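# Small tips from the demo bench

People keep asking me how we get through so many examples in a week without going cross-eyed, so I've finally typed up the bits I'd otherwise repeat over the kettle. They're all for two-arm work, the kind where a person drives the arms through a job and the learning system gets the recording afterwards. Most are housekeeping, I'm afraid, but it's the housekeeping that saves your evenings!

**Wipe the table first, then leave it alone.** A damp cloth, then a dry one. I used to wipe between every go and all I did was nudge things. Now I do it at the start and after lunch. If your top is speckled like ours, run your palm over it as well, as crumbs and bits of tape hide beautifully in the speckles.

**Pick one small object and stay with it for the whole batch.** I swap the object between batches and never in the middle of one. Mebrat Nigatu mixed three sorts of tin into a batch in July and spent a very long afternoon sorting the recordings by hand (she's forgiven me for bringing it up again, I think).

**Vary where it sits, but only a bit at a time.** Left of centre, right of centre, a little turned, a little further back. I keep a scrap of card with the positions jotted down and tick them off with a soft pencil. Without the card I drift back to the same comfy spot every time, and so does everyone else I've watched.
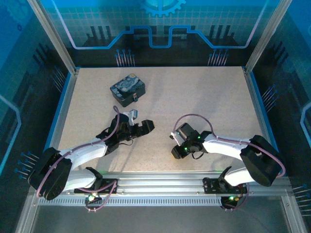 Braltska, 13 October 2019

A quiet Sunday on the bench, so a good day for boxes. I like one with a busy pattern on the lid – the starry-night one is my favourite – as I can tell at a glance which way round I've put it. With a plain black box I've set it down back to front more often than I'd care to admit. If yours has a latch, decide before you start whether it faces you or not, and write that on the card too.

**Check the cables by moving, not by looking.** Take each arm slowly to the furthest place you'll need, then back. You want enough slack at the elbow for the cable to follow without pulling. Little white cable ties are fine, but don't do them up tight, and snip the tails off flush or they'll catch on your sleeve.

**Start from the same pose every time.** Mine is both grippers pointing in towards the middle, with the box further back between them. Ebise Jemal prefers hers wider apart and gets on perfectly well. Either will do, so long as you don't change your mind at number 61.

**Keep the fumbles, but label them.** If I miss the grip and then recover, I save it and mark it "recovered". If I drop the thing altogether it goes in a separate folder. Gunier, the little logging tool we use, lets you add a note straight after each go, and a two-word note is plenty. "Slow left" tells me everything a month later.

**Stop after 6 bad ones in a row.** Get up, have a biscuit, look out of the window. Tired hands make jerky recordings, and the system will happily learn your jerks along with everything else.

**Back up before you tidy.** Our Hudico batch stands at 1257 recordings, and I once very nearly cleared 800 of them off the disk while making room for "the important stuff". Copy first, open two or three of the copies to see they play, and only then delete.

Ebise wants me to add something about cleaning the little wrist cameras. Dry lens cloth, no spray, and do both of them even if only one looks smeary. The tissues in the blue packet leave fluff, so please stop buying those.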